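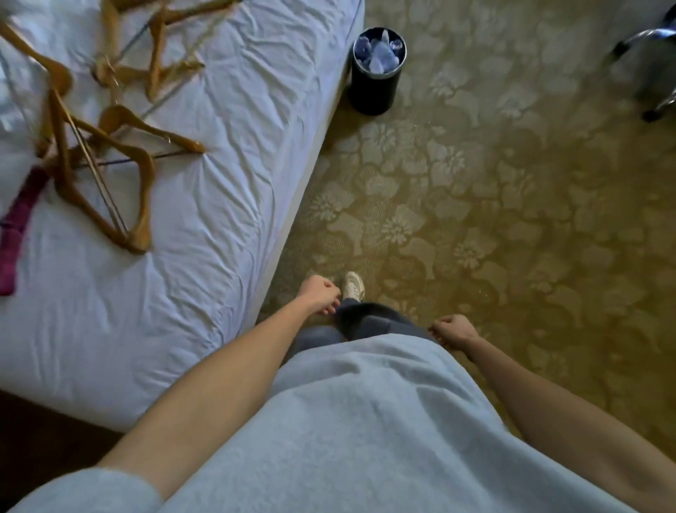
Where we've got to with the bedrooms

Hello Ghizlane, and everyone at the Cesach fund. Jul 19, 2019, and I'm typing this with the window open and a pile of pillowcases next to me, so forgive me if it wanders. You asked for a page or two on how the bedroom work at Sullum House is getting on, and the short version is that it's going well, a bit slower than I promised you in December, and I'm enjoying it far more than I expected to.

You gave us 4,000 pounds to make the visitors' rooms decent again. We've spent 3,176 of it so far. The biggest single lump was bed linen, which came to 823 pounds, and I know Evander raised an eyebrow at that when I sent the first receipts, but we'd got to the point where the old fitted sheets pinged off the corners as soon as anybody sat down. The new ones are plain white and deep enough to go properly over the mattress. They do crease! I've given up ironing them. Randi says people are going to lie on them anyway, and I've decided she's right.

Hangers next, and I could write you a whole report on hangers. When we started, every wardrobe had a jumble in it, some wire, some plastic, odd ones from dry cleaners, and a few of those maddening ones with no hook that only fit one kind of rail. The plan is wooden ones with a metal bar, so that trousers have somewhere to go. The way we do it is to get everything out of the wardrobe and on to the bed, where you can see what you've got, and then only put back the ones worth keeping. Four wooden ones on the bed is a good start to a morning. They do hook themselves together the moment you put them down, mind you, and I've pinched my thumb more than once.

We've done this in most of the first floor rooms. The top floor is still to come.

The carpets are staying. I did get a price for replacing them and it would have swallowed the lot, and anyway I've grown fond of the big flowers. They had a proper clean in the spring and came up better than I'd feared, though the pattern is never going to be bright again. Ebere thinks we should ask you about carpets next time round. I said I'd mention it, so I've mentioned it.
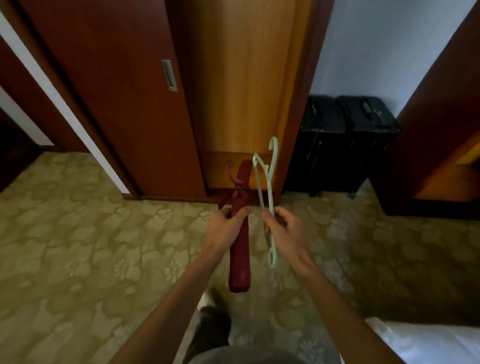
Rooms and Housekeeping Team, Sullum House, Botarholm

I'd better explain how the clearing out works in practice, as it takes up most of our hours and hardly shows in the accounts. It's nearly all walking. You go up and down the little passage between the wardrobe and the bed with something in each hand - an umbrella and a plastic hanger, say - and each thing has to be put somewhere sensible. Ayodele timed himself on one room and then refused to tell me the answer.

The rules we've settled on so far:

Plastic hangers go to the drying room, whatever colour they are. They're perfectly good for wet coats.
Umbrellas go in the stand by the front door, closed and with the strap done up.
Suitcases stay upright against the wall, well away from the doors, and we don't open them.
Anything small goes in an envelope with the room number on it.

I'm sorry to say the umbrella stand is already too small. We live on an island where it rains sideways, so I should have seen that coming.

The sliding wardrobe doors have been a nice surprise. I'd put money aside for new runners, but Ayodele took the doors off, cleaned out years of carpet fluff from underneath and they glide now (well, most of them do). So that part of the budget hasn't been touched. I'd like to move it over to luggage racks, if you're happy with that? At the moment cases have to stand on the floor by the skirting board, and it isn't kind on people's backs to unpack from down there. Could you let me know before I order?

One thing that hasn't gone well is the labels. We had 37 made for the wardrobe shelves, and the glue doesn't stick to the varnish. They drop off overnight. The printer has offered to do them again in a different material, and I'm waiting to see one before I say yes.

Still to do: the top floor wardrobes, the labels, a bigger umbrella stand, spare blankets for the two north-facing rooms. I'll send the remaining receipts with my next letter, and Randi will be on the desk if you ring while I'm off.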